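Clernine - green loan and bond pledges, one row per pledge

Hi, and thanks for stopping by. I started Clernine in February as a spreadsheet for keeping track of which lenders had promised what on sustainable finance, and it got out of hand. This is the readme for the first version I'm happy to let other people use.

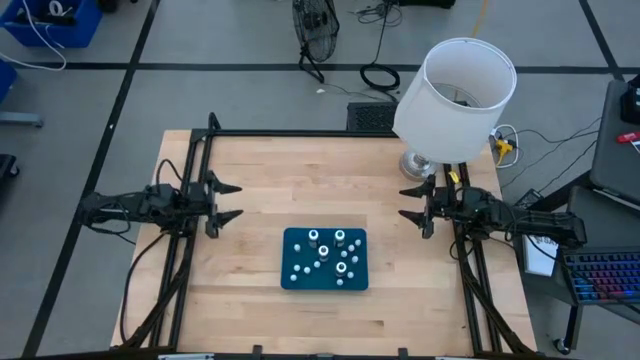
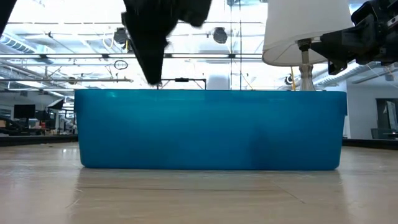 Tray with vials and small balls (first picture), blue bin (second picture).

What's in it

The main file, pledges.csv, has 3,171 rows. Each row is one public pledge by one lender: a lending target, an exclusion (no new coal, say), a disclosure promise or a bond framework. Of those, 2,269 have a deadline I could pin to a year. The rest say things like "over the coming decade", and I've left the deadline blank instead of guessing.

lenders.csv lists the 466 lenders, with country, type (bank, building society, insurer, pension fund) and a short id. Join the two on lender_id. Please don't join on name - I tried, and mergers will ruin your afternoon.

Columns you'll probably ask about

pledge_type - one of 5 values, spelled out in types.txt. "Other" is bigger than I'd like.
scope - whether the pledge covers lending only, or underwriting and asset management too. Lots of lenders promise something lovely about loans and stay very quiet about the bonds they arrange, so do look at this one before you add anything up!
amount_local - the headline sum in the lender's own currency, as published. I haven't converted anything.
replaced_by - filled in when a later pledge takes over from an earlier one. If you want only the live ones, keep the rows where it's empty.

Where it comes from

Annual reports, sustainability reports and press pages, all read by me, mostly in the evenings. Hukurier is the little script that fetches the PDFs and keeps a dated copy of each. Onu is the other one, which compares this year's wording with last year's and flags changes (it gets very excited about commas, sorry). Both are in the tools folder. Stondberg was my old name for the whole thing and still turns up in a few file headers.

Known problems

European lenders are over-represented, as I read those reports most easily. Anything published only as a scanned page is probably missing. Some amounts count refinancing of older loans and some don't, and the reports often won't tell you which. I wouldn't rank lenders with this.

Using it

Do what you like with the data, just link back and mention the version. Corrections are very welcome - open an issue with the row number and a link to the source page, and I'll get to it when I can.

Last updated May 6, 2024.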